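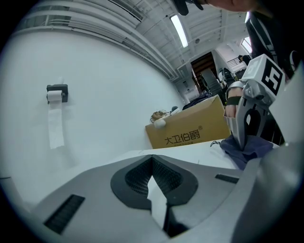
Two hand-held grippers, one on a white table and one held upright

Adebisi Cup: revised arrangements for the second leg

24 February 2021

Member clubs are informed that the second leg of the Adebisi Cup semi-final between Gullach and Botberg, postponed in January owing to a frozen pitch, will now be played at the Deva ground. Kick-off remains in the afternoon and the tie will be completed under the rules published at the start of the season.

Botberg carry a 19-2 lead from the first leg. The aggregate score will decide the tie. Should the sides finish level, two periods of extra time will be played, and if there is still no winner the club with the greater number of tries over both legs will go through. Bonus points do not apply in the cup and clubs are asked not to include them when submitting results.

Botberg will be without their first-choice hooker, who is serving the last match of a suspension. Their full-back is listed as doubtful with a hamstring strain. Gullach report no new injuries -- their captain, absent from the first leg, has been passed fit and is named in the squad. Both clubs must confirm their final squads to the fixtures office by noon on the day before the match. Replacements notified after that time will be accepted only in the front row, and only on medical grounds.

The change of venue does not alter the status of the match. Gullach remain the home side for all purposes, including first choice of colours and the provision of match balls. The Deva pitch is narrower than Gullach's own and the dead-ball areas are short at the northern end. Kickers of both teams will be given access to the ground for 40 minutes before the general warm-up.

The match will be played without spectators. Each club may bring its playing squad, coaching staff and medical staff, and all names must appear on the attendance sheet. Persons not listed will not be admitted. Supporters who bought tickets for the January date hold valid claims to a refund; 718 tickets were sold, and claims should be made to the club from which the ticket was bought, quoting the number printed on the stub.

The winners will meet Deva in the final. The date and venue will be announced in the next newsletter -- clubs with an interest in acting as hosts should write to the fixtures office, enclosing a current ground certificate.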